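How Suture Technique Is Taught: a Small Study of Practice Time and Feedback

Project report, second-year module in health education
Supervisor: Urs Nägeli

1. Background

In our program every student must learn to close a simple wound before the first clinical placement. The teaching takes place in the skills room at Mustthorpe, in two afternoons, and after that the students are expected to practice alone. In the course survey many students wrote that they felt unsure at the placement, and that they had forgotten the order of the steps in the knot. I wanted to know if the problem is too little practice time, or if it is the way in which feedback is given.

The older books on my reading list say that the number of repetitions is the most important thing. Newer texts put more weight on short sessions with breaks between them. Both sides agree that a learner who repeats a mistake many times will make it stronger, and this was the starting point for my question.

2. Method

I asked all students in the year to take part, and 92 said yes. Of these, 72 finished the whole project. The others left mostly for reasons of timetable, and I did not ask them for more details.

The students were divided by drawing lots into two groups, which I named after the two practice rooms, Herix and Fenard. The Herix group practiced in one long session of three hours. The Fenard group had the same total time, but in six sessions of 30 minutes, spread over June. Both groups used the same handout and watched the same short film by the teacher.

After each session the student filled in a log sheet. The sheet asked for the number of stitches, the number of knots that had to be cut and tied again, and a mark from one to five for how sure the student felt. Two weeks after the last session all students did a test of one closed incision with four knots. The test was scored with the Eder checklist, a list of 19 points that our department has used for some years. The teacher who scored did not know which group the student belonged to.

3. What the checklist looks at

The checklist follows the work from the moment the needle is taken up. It asks where the needle is held, at which angle it meets the tissue, whether the thread is pulled with even force, and whether the knots lie to one side of the wound. A knot which lies directly on the line loses one point. Ends that are too short lose one point also, and too long ends lose half a point.
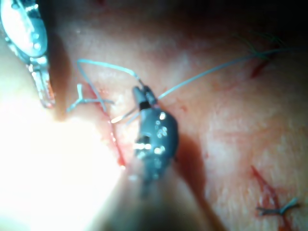
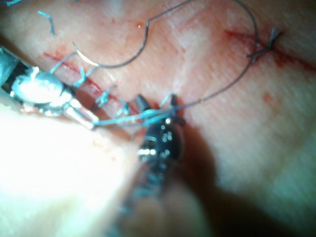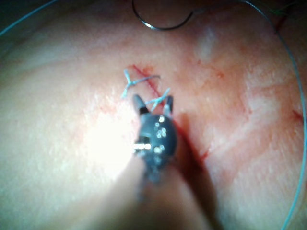
Figure 1. Stages of suturing. First image: a curved needle held in the jaws of the needle driver. Second image: strands of thread held by the tip of an instrument, with the incision in view. Third image: two tied knots in light blue thread.

The points for the knots were the hardest to score in the same way every time. Before the test the teacher and I therefore scored ten old practice pads together and talked about the cases where we did not agree. Most of our differences were about the length of the ends.

4. Results

All together the log sheets report 1800 stitches, almost equally shared between the groups. The Fenard group cut and tied again fewer knots, and the difference became larger from the third session. In the test the Fenard group had a higher mean score, but the spread inside each group was wide. Several students of the Herix group did very well.

The feeling of being sure did not follow the test score. In the Herix group the students gave themselves high marks directly after the long session, and two weeks later these marks had gone down clearly. In the Fenard group the marks went up slowly and stayed there.

5. Discussion

The result fits with the idea that breaks help the memory. However, I must be careful. Students in the Fenard group came to the room six times, and each time they met the teacher at the door. Some of them asked small questions on the way in. This feedback was not planned and I did not write it down, so I can not separate it from the effect of the breaks. Urs Nägeli pointed this out to me at the midway meeting – too late to change the plan.

Another weak point is the log sheet. Some students filled it in at home, and a few sheets have the same numbers in every row. I kept them in the count and marked them in the appendix.

If the project is repeated, I would suggest that a third group receives short sessions with no teacher present. I would also shorten the log sheet to one question per session. The appendix contains the handout, the checklist and the table of all scores by group.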